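News > Basketball > Press Releases
Search this site Enter a team or player
Teams Schedule Standings Tickets Contact

Undum Tops Kulkarni in Double Overtime to Reach League Final

UVER – What a night at Funimo Arena! Undum Basketball Club is heading to the league final after a wild semifinal win over Kulkarni that needed 2 overtimes and had all 3,060 fans on their feet well before the end.

Guard Benito Montes tied the game at the buzzer in regulation with a long three from the left corner, then did it again with a driving layup to close the first overtime. Undum finally pulled away in the second extra period, winning by four.

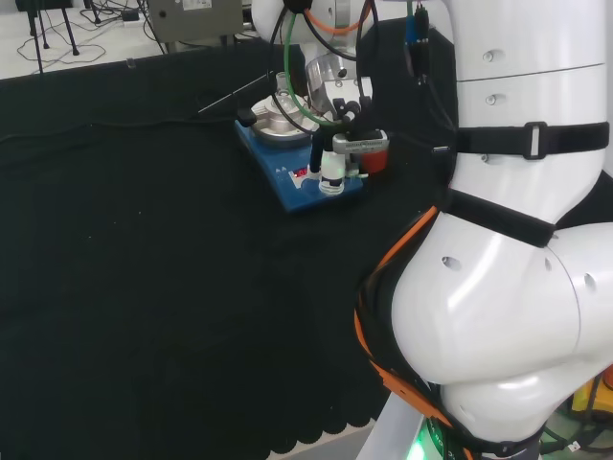 "I've coached a lot of games and I can't remember one like it," said head coach Brijesh Pandey. "Kulkarni hit every big shot they took in the third quarter, and our guys just kept running. Benito wanted the ball every single time – and we were happy to give it to him."

The two teams combined for 213 points, with Undum's bench playing a huge part after both starting forwards fouled out. Kulkarni led by as many as 11 before a full-court press turned things around early in the fourth.

Undum last played in the final four seasons ago. The title game will be held at Funimo Arena in September, with tip-off at 7:30 p.m. and doors opening at 6. Season ticket holders can pick up their seats at the Uver box office.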